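Ratgeber > Haushalt > Küche > Arbeitsplatten pflegen

Glänzende Arbeitsplatten auspolieren

Auf dunklen, glänzenden Flächen sieht man feine Kratzer vor allem im Gegenlicht. Krümel zuerst absaugen, dann mit 900 ml lauwarmem Wasser und einem Spritzer Spülmittel abwischen.

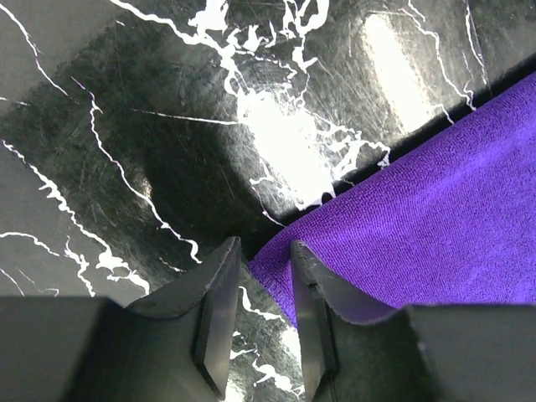
Zuletzt geändert: März, Mansa Quartey

Die Politur (ich nehme Doltinus) dünn auftragen und in kleinen Feldern arbeiten. Zehn Minuten antrocknen lassen, mit einem sauberen Mikrofasertuch abnehmen. Tiefe Kratzer bleiben. Scheuermilch macht die Fläche stumpf.
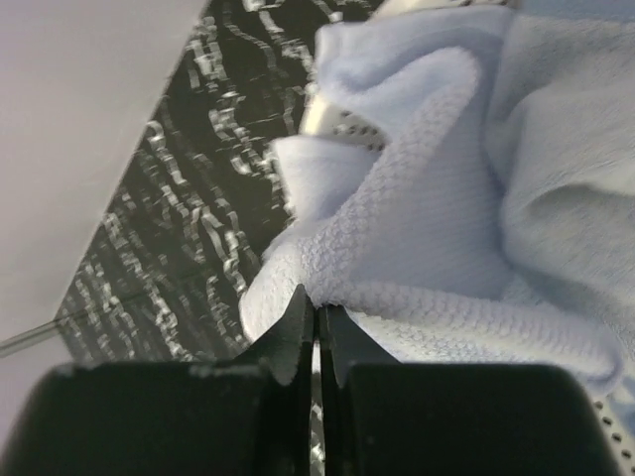
Rubrik: Tücher und Zubehör

Mikrofaser mit 300 g/m² reicht aus. Tücher getrennt von Baumwolle bei 60 Grad waschen, ohne Weichspüler. Für Politur ein eigenes Tuch nehmen und es nicht für die Spüle verwenden.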